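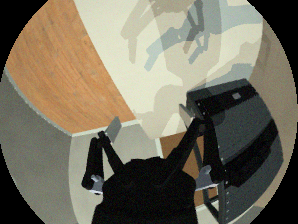
A gripper with its two fingers spread wide.

I'm going to be grumpy about online family trees for a minute. Somebody pinned a second wife on my great-grandfather Nogueira, no source at all, and now 54 trees have her! I wrote to 12 of the owners and got two replies - both said they'd copied it from somebody else. Please, folks, look at the parish book before you click "accept." A blank spot on a tree is fine. I've had one since February and I sleep great.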